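Waltisville Courier > Town Life > Interviews

The repair shop that kept its door open

November 25, 2020

In Waltisville there is one shop where a person can still bring a broken chair and receive back the same chair. It is called Jemetti, and it stands between the bakery and the old bus stop. The owner opened it after many years in a furniture factory in Judport. She asked me to not print her name. "The people know the shop," she said. "This is enough."

We talked at the back, with the window open and two meters between us. In spring she had to close for some weeks, and she was sure that she would not open again. Then the phone began to ring. "Everybody was at home and everybody was sitting," she told me. "When you sit on your kitchen chair the whole day, you find out that it moves."

Before this year she repaired 130 chairs in a normal year. Since January she has already done 280. She writes each one in a school notebook, with the type of wood and what was wrong. Most often it is the same trouble, a joint where the old glue became dry. "People put a screw in it," she said, and she made a face. "The screw holds for a month. Then it splits the leg and I have two jobs."

I asked her about the glue. She uses hide glue for old pieces, which she buys from Memon in bags, and she warms it slowly in a water bath. It smells, and the neighbors have told her so. For newer furniture she takes ordinary white glue. She leaves the clamps on until the next morning, also when the customer is in a hurry.

The prices are a more difficult subject. A simple chair costs less than a new one from the big stores, but a table can go up to 400 dollars, and some visitors leave when they hear this. She does not try to keep them. "I tell them the hours. If they don't want to pay the hours, I understand it. I also don't buy everything that I like."

She learned the work from her father, who did not explain much. He gave her a plane and some bad boards, and she was allowed to touch a good board only after one year. With her own apprentice she is more patient, she believes, although the apprentice maybe sees it differently. He comes three afternoons in the week and is now permitted to do the sanding alone.

Comments

We brought six dining chairs in the summer. They are still quiet when you sit down. Worth the wait.

Is she taking tables before the holidays? I called twice and the line was busy.

I had the same experience with the screw. My uncle did it and the leg was finished.

Please do more interviews like this one, with the small shops on the other side of the river also.

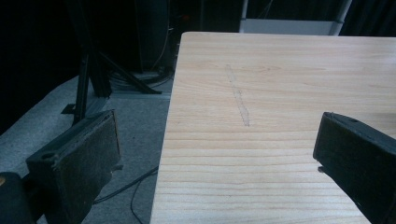 For the apprentice she has already a plan. If the rent stays the same, he will get his own bench next year, and she will give him the simple chairs. She herself wants to have more time for the old tables, and to close on time in the evening.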